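## 4. Floor sorting of small stationery

### 4.1 Why the floor

Most of the work on classroom clean-up looks at tables. Shelves too, sometimes. Our observations at the Vusham and Seterell sites kept pulling us back to the floor, where the small stuff ends up and where it stays longest. Pencils roll to a wall and get found. Crayons stop sooner, the paper wrapper drags. Cap erasers hardly travel at all once they've landed on the open end, but land on the side and they go in a curve, and under a cabinet is a bad place for a curve to end.

We logged 440 floor items over the first block of sessions. Crayons and pencil-cap erasers made up most of these, 393 items, so the rest of this section is limited to those two. Paper clips and sharpener shavings are in the appendix (shavings were not counted one by one, obviously).

### 4.2 Materials

Wax crayons, paper wrapped, standard size. Pencil-cap erasers, the slip-on kind with a hollow end. Plastic baskets with open patterned sides, in several colors, the cheap type sold for pantry shelves and classroom supplies. Baskets went directly on the floor, no tray, no mat. We tried a mat early on at Melholm and dropped it: the edge caught erasers and people started sorting along the edge, which made the timings useless for comparison.

Basket color was not tied to item type. This was on purpose. In a pilot the crayons had their own color and sorters got quick at it within minutes, but then the same people put things in the wrong basket when we swapped positions. Better to leave the colors arbitrary and let each sorter settle on a rule, then write down what the rule was. Figure 3 gives the general layout for the scattered condition, baskets resting on the floor with the loose items between and in front of them.

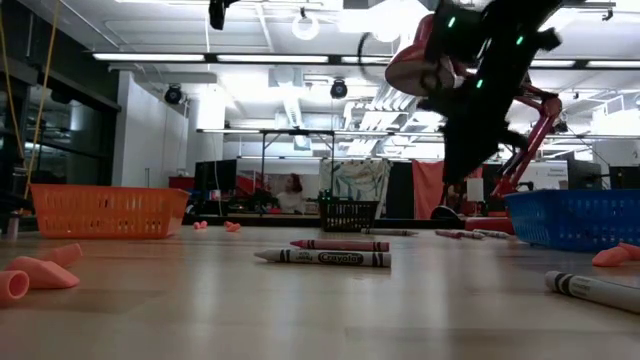
**Figure 3.** Scattered condition on wood floor. Crayons and pink cap erasers, plastic baskets.

Layout varied between trials but not wildly. Items were tipped out from knee height and left where they stopped. We did not correct clumps. Two crayons lying close together are a different problem from two crayons a foot apart, for a small hand especially, and tidying the clumps up beforehand would have removed the part we wanted to look at.

Each trial ended when the sorter said done. Not when the floor was clear. The gap between those two turned out to matter more than total time (see 4.4).

### 4.3 What counts as a miss

Three codes, kept simple so that two people could score without stopping to argue.

- *Left*: item still on floor at "done."
- *Wrong*: item in a basket that breaks the sorter's own stated rule.
- *Lost*: item not on floor and not in any basket. Pockets, mostly. Sleeves, once.

Color complicates *Left*. A white or gray crayon on a light floor is missed more than a red one, which everyone expected, but size did a lot of work too. The cap erasers were bright and still got left behind, partly due to their size and partly, we think, because sorters do the long things first and then feel finished. Several said some version of "that's all the crayons" and stood up. Erasers were an afterthought even when the rule they had given us a minute earlier named erasers explicitly.

Embla Engebretsen suggested splitting *Left* by distance from the nearest basket. We did this for the Seterell trials only, the Vusham records don't have positions. Items right up against a basket wall were missed more often than items in open floor, which looks backward until you kneel down and try it. The rim hides them. From above you see the basket and read everything near it as already put away.

### 4.4 Results for scattered trials

We ran 215 scattered trials in total. Main points, with the full table held over to section 6:

Crayons went first in most trials where both types were present. Sorters who began with erasers left fewer items overall, but they were few and mostly older, so we would not lean on this.

Two-handed sorting (one hand collecting, other hand dropping in) was faster for crayons and no faster for erasers. Crayons can be bunched in a fist. Erasers leak out between the fingers, then bounce, then you are chasing them, and the second pickup of the same eraser cost more time than the first one had.

The side pattern on the baskets gave trouble we hadn't planned for. Crayon tips poke into the openings when dropped in at an angle and the crayon hangs there. Scored as sorted. A stricter scorer might not agree, and at home a hanging crayon is back on the floor the next time somebody lifts the basket. Worth fixing in the protocol before January.

*Lost* was rare at every site.

### 4.5 Limits

One floor type per site, so floor and site can't be pulled apart. The Vieira room was carpet and was left out entirely, nothing rolls there and sorters worked mostly by feel. Item counts per trial were not held constant, only kept in a range, and the range was wider at Seterell then it should have been. We also never tested baskets with solid sides, which would settle the question about hanging crayons quickly enough.

Larger pours are a seperate matter. A bin of 2,000 mixed pieces, the end-of-year kind, is probably not sorted item by item by anyone, it is scooped and then picked over. Section 5 takes up scooping.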